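Notes for the Likstead travel evening, 2/18/18

(Start slow. Let people find their seats and finish their coffee.)

Good evening, everybody, and thank you so much for coming out! Tonight I want to take you to Villanueva, or really to one building in it, the old bell tower on the hill, which I have now climbed four times and would happily climb again tomorrow if somebody would carry my bag.

The tower was finished in 1752, and it has 134 steps. They are worn down in the middle like old spoons, so hold the rope on the left and let the people coming down go first. (Pause here and ask who has bad knees. Tell them about the bench on the second landing.)

At the top you get the whole valley, the river, the orange roofs, and on a clear June morning you can see as far as Skukville. Go early, before the tour buses, and please remember that the bells do ring on the hour, and they are LOUD. My brother-in-law Henryk Rutkowska was leaning right beside the big one at noon and he still brings it up at dinner.

Now, a word on where to stay. I like the small guesthouses behind the market better than the hotels down by the station, mostly for the quiet, and you can walk up to the tower before breakfast.
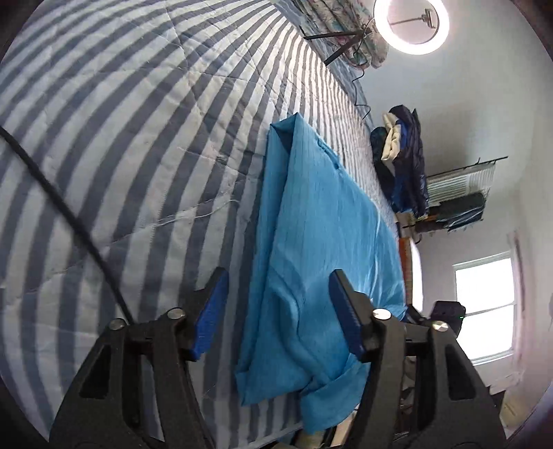 *Striped quilt, with a light blue garment lying on it*

Ask for a room at the back, away from the street, and ask about breakfast too, as it's not always part of the price. Bring a sweater even in summer, the evenings get cooler than you'd think up there.

(Next part can be shortened if we're running late.)

After the tower, walk down through the lower gate to the little chapel. It's easy to miss, with a plain front and a low door, but step inside and look up at the ceiling, all painted stars on dark blue. The woman at the desk told me there are 900 of them, and I took her word for it. Sit a while. I usually do, and then I go find soup.

(Questions. Bus timetables are on the side table by the door.)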